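Clearing Off the Bed: Sorting Small Stuff Before You Make It Up

May 6, 2022
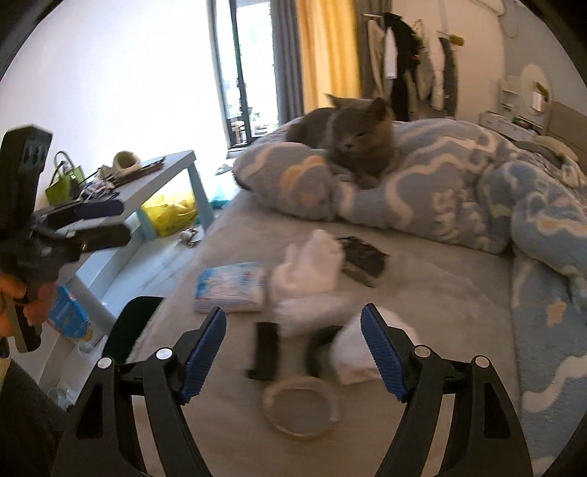

Soft white things, a plastic package and a crumpled black wrapper on a fuzzy beige-gray sheet.

A bed is the biggest flat surface in most homes, so things get put down on it. Clean laundry, a half-opened package, whatever was in your pockets. By evening it all has to go somewhere, and the usual answer is the chair. These are the tips we use for clearing a bed properly and keeping a fuzzy sheet in decent shape.

Start with the trash

Pick up wrappers and empty bags first. They take up a lot of room for what they are, and small items get lost underneath them. Feel each one before you throw it out. Crumpled black plastic is the worst for this because you can't see what is still inside. Flatten it with your hand, and if there is a lump, open it.

Packages that are still in use are a different matter. If a soft plastic package has been opened, fold the end over and close it with a clip or a rubber band. Wipes and cotton pads should go back in the bathroom the same day. Wipes dry out fast with the flap up, and cotton picks up lint from the bedding.

Then the white things

White socks, washcloths, undershirts and rags all look alike once they are balled up. Shake out each piece and lay it flat before deciding where it goes. Make two stacks, clean and not clean. If you can't tell, it goes in the wash.

Do not stuff socks inside each other into a tight ball. It stretches the cuffs. Lay one on top of the other, fold in thirds, and stand them in the drawer. We use the shallow Plastska drawer trays for this. The narrow size holds one row of folded socks and the wide size fits washcloths.

Leave hard items for last

Once the soft pile is gone you can see what else is on the bed. Chargers, jar lids, glasses, remotes, coins. Carry a tray or a shallow bowl in from the kitchen and put everything hard into it, then walk it around the house once. Don't make a separate trip for each thing.

Anything dark and small is easy to miss in the folds of a blanket. Run your palm across the sheet from the head to the foot. Check along the wall side too, where things slide down between the mattress and the frame.

Looking after a fuzzy sheet

Fleece and plush sheets hold on to crumbs, hair and lint much more than plain cotton. A few habits help:

Shake the sheet outdoors before it goes in the washer. Hair that goes in on the sheet tends to come out on everything else.

Wash it alone or with other fleece. Towels shed, and the lint gets worked into the pile.

Use cool or warm water and half the usual detergent. Skip fabric softener. It coats the fibers and they go flat.

Dry on low and take it out while it is barely damp. High heat makes the nap rough, and there is no fixing that afterward.

For lint between washes, put on a damp rubber glove and wipe in one direction. It works better than a sticky roller and costs nothing.

If the sheet slides around, a set of corner straps will hold it. The Langat ones we bought last September are still on and haven't lost their stretch.

Choosing a spot for the small stuff

If the same items keep landing on the bed, they need a place closer to it. A shelf within reach, a hook on the back of the door, or a bin on the floor at the foot end. We have a Vemance bin, 81 cents at a garage sale, and it takes most of what used to end up on the blanket. Empty it on laundry day. Once it is full, people go back to using the bed.

Put a small wastebasket in the bedroom if you don't have one. Many bedrooms don't, and the wrappers stay wherever they were opened.

How long it takes

A bed with an ordinary day's clutter takes 3 minutes if the trash goes first. A bed with a full load of laundry on it takes longer, mostly because of the socks. Fold as you go and put each stack on the dresser, not back on the bed.

Reader question: can fleece sheets be ironed?

No. Most are 100 percent polyester and will melt or go shiny under an iron. Hang the sheet over a shower rod while the room is steamy and smooth it by hand. For deep creases, run it in the dryer on low for a few minutes with a damp washcloth.

Next in bedroom tips: storing extra pillows under the bed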